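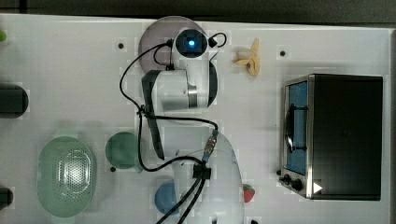 I have been trying to cancel a gym membership since May. I joined the gym in Urndale on the strength of a flyer and a bad photo of myself at a wedding, and I went 6 times, if you count the tour. I count the tour. There were stairs.

Joining took four minutes. A young man with a tablet asked for my name, my card, and my "fitness why," and when I couldn't come up with one he typed something in for me. I still don't know what it was. I'd like it removed from my record along with everything else.

Leaving is handled by a separate part of the company, reached by a separate phone number, open during the hours when people with jobs are at them. I called on my lunch break. The hold music was one pan flute song that stopped every so often so you'd think a person had picked up. After two sandwiches (I'd only planned on one) a woman told me cancellations had to be made in writing.

I said I'd email. She said email was writing, but it wasn't in writing.

So I wrote a letter. I had forgotten how to write one. I put my address in the top right corner, then the top left, and then I opened "To whom it may concern" and sat looking at it, knowing full well that it was going to concern no one. My neighbor Babatunde Okafor, who was over to return my ladder, read it and said it was too friendly. I had thanked them for the towels. He made me take out the towels.

The letter cost me a stamp from the good sheet with the birds on it. Three weeks later I got a reply, which was a coupon for a smoothie.

I called again. This time I got a man named Garba Effiong, and I want to be fair to him, because he was the only one in this whole business who sounded as tired as I was. He found my letter. It was right there in the system, he said, but it was missing the form. Which form? The form that goes with the letter. He could mail it to me. He could not email it. He sounded sorry about it, and I believed him, and I ended up asking how his day was going. Not great, he said. Somebody had microwaved fish.

The form came with a line for "reason for leaving" and 2 boxes to check: Moving and Medical. I am not moving. Medically I'm about where I was when I joined, and that's sort of the gym's fault or sort of mine, depending on who's telling it. I drew a third box and wrote "Other" next to it, and felt like an outlaw for the rest of the afternoon.

That was a while ago. My statement came this morning and there they are again, right between the water bill and the place I buy socks. I added it all up on the back of the envelope - the monthly fee, the joining fee, and a thing called an "annual enhancement" that I never noticed enhancing anything - and so far I'm out $395. I won't do the division on what that comes to per visit. My wife did it at breakfast, out loud, while I buttered toast.

She thinks I should just go back and use the place, as long as we're paying for it. I've looked at the class schedule. There's something called Gentle Stretch at six in the morning, and those two ideas don't belong in the same building.

Anyway, if you know anyone who has gotten out, please leave a comment and tell me which form they used. In the meantime I have a coupon for a smoothie. It expires at the end of the month and you have to show your membership card to use it.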